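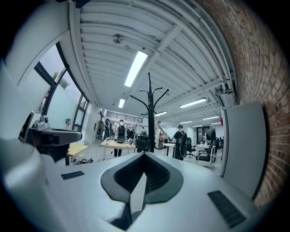 Coats, Bags and the Shared Workroom
Project report, Interior Planning Studio
Drahomíra Koubek
November 17, 2024

1. Background

The studio assignment was to find one small, everyday problem in a shared workplace and propose a fix that costs little and needs no building work. I chose coat storage. The room I studied is on the Clirkeseck site, in an older building with a red brick wall down one side, a row of tall dark-framed windows down the other, and a white corrugated ceiling with the pipes left exposed. The floor is polished concrete. It was not planned as an office and has no closet, no lobby and no hooks by the door.

I first visited in April, when people were still arriving in winter coats in the morning and leaving without them in the afternoon. Coats ended up over chair backs. A coat on a chair back touches the floor when the chair is low, and the sleeves get run over by the casters. Two people told me they had torn a lining this way.

2. What I looked at

I spent 6 sessions in the room and kept a written log. Each time a person took off a coat or jacket I noted where it went. I did not ask anyone to change what they did. Over the sessions I logged 65 coats and jackets. More than half went on chairs. The rest went on desks, on the window side of the room, or on a stand by the back wall, which is a long walk from most of the desks.

I also measured the free floor between the desks. The walkway has to stay clear for carts and for people carrying equipment cases, so anything that sticks out at shoulder height is a problem. This ruled out my first idea, a rolling garment rail. The Vass rail I had in mind is 1547 mm long, and with coats on it there was no place to park it that did not block either the windows or the way through.

3. The freestanding rack

The second idea was a single coat rack with a round base, placed in the open floor close to the desks. It takes up very little room at floor level and can be reached from all sides. The one we tried is black metal with curved hooks at the top. I also brought in wooden hangers, because several people said they would not put a wool coat on a bare hook.
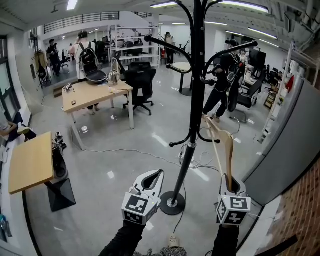

The position took longer to settle than the choice of rack. Close to the desks also means close to the power strips, and a cable running over the floor next to the base is easy to catch with a foot while looking up at a hook. My recommendation is to route the cables along the desk legs first and put the rack down after that. I did it in the wrong order and had to move it twice.

Hangers turned out to be harder to use on this kind of rack than I expected. A wall rail holds a hanger square, so it stays level when a coat goes on. A curved hook lets it swing and tip to one side. When a coat is put on with one shoulder first, the weight pulls that end down and the other sleeve slides off. Two hands are needed, or the hanger has to come off the rack, be loaded, and be hung again. Most people did the second thing without being told.

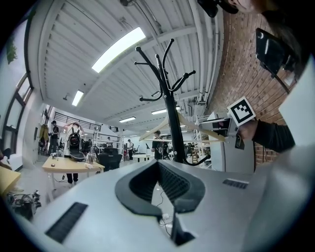 Figure 1. Wooden hanger on the coat rack, seen from low down.

4. Results

With the rack in place, fewer coats went on chairs. The people nearest to it changed their habits first. Those at the far end mostly kept using the stand by the back wall, and one person said the new rack was too far to bother with. Bags did not move at all. I had hoped they would go on the lower hooks, but people want their bags next to them.

Heavy coats all hung on the same side made the rack lean a little. It never fell, but I would want a wider or heavier base before leaving one in a room permanently. The Nimari catalog lists a version with a weighted foot, which I have not tested.

5. Recommendations

Use 3 racks for a room of this size, spread along its length, with the existing stand counted as one of them.
Keep only a few hangers on each rack and leave the other hooks free for jackets and scarves.
Tidy floor cables before placing anything.
Treat bags as a separate problem. A shelf or a hook under each desk would probably work better - the Pruveo clamp hook is one option, as it needs no drilling.

6. Limits of the study

The log covers daytime only. It was also kept by one person, and I am sure I missed some coats while I was measuring. The weather was mild for the last two sessions, so there were fewer heavy coats than I wanted. I would like to repeat the log in January with the racks spread out as described in section 5.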